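Home | News | Business | Community | Contact

Filed under: Local Industry, Automation

Stivdale laundry retools folding cell after April shutdown
By Annick Hiebert

STIVDALE — The folding cell at Buneo's Chisholm Road plant is running again after a shutdown in April that kept the line idle for five days while technicians rebuilt the grip ends and reset the table height.

The cell handles gym and team wear sent in by schools and sports clubs. It picks up a garment, lays it on the folding table, makes two folds and passes it to the stacker. Shorts and T-shirts make up most of the load.

Brock Sandhu, maintenance lead at the plant, said the trouble started over the winter, when the fingers on one side began closing a little late. A shirt would come off the table with one shoulder lower than the other, and the stacker would reject it.

"We cleaned it, we swapped the cable, and it would be fine until the afternoon," Sandhu said. "Then it was back. The pivot was worn and we had been chasing the wiring."

Both pivots were replaced, along with the cable clamps behind them. The table came up 50 millimeters so the arms no longer work near the bottom of their reach. Fimholm, the company that supplied the cell, sent Jocelyn Lapointe to redo the motion settings once the new parts were in.

Those settings come from people. Folds are done by hand with a pair of hand-held grippers, and the recorded movements are used to set the path for each type of garment. Lapointe said black shorts are a useful check, as dark fabric is harder for the cell to read and the legs tend to bunch up.
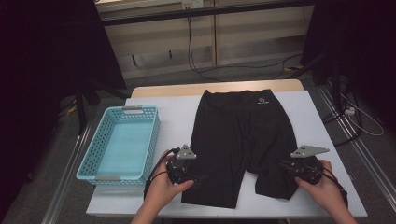
How often do the grip ends need to be looked at?

Every 2000 cycles, under the new schedule. The operator wipes down the fingers, checks that both sides close together and tugs on the cable clamps by hand. The pivots get grease at the same stop. Before the rebuild, the plant did this only when rejects went up.

Lapointe said operators should also watch how the cables hang. A cable that pulls tight at full reach puts a side load on the gripper, and she believes that is what wore out the first set of pivots. The new clamps leave more slack.

The recorded folds are kept by garment type. When a customer sends in something with a different cut, the staff can make a new set at the bench and load it before the evening shift. Brayden Penner, who runs the cell in the mornings, said he spends less time straightening legs and waistbands than he did before the shutdown.

"It still doesn't like drawstrings," Penner said. "I tuck those in myself."

During the shutdown, orders were folded by hand and some school deliveries went out late. Plant manager Bronwyn Pryor said the backlog has been cleared and that no customers were charged for the delayed loads. Spare pivots and a second set of clamps are now kept in the maintenance room.

Buneo has one other cell, used for towels. It will get the same cable clamps at its next service stop.

Back to News | Previous | Next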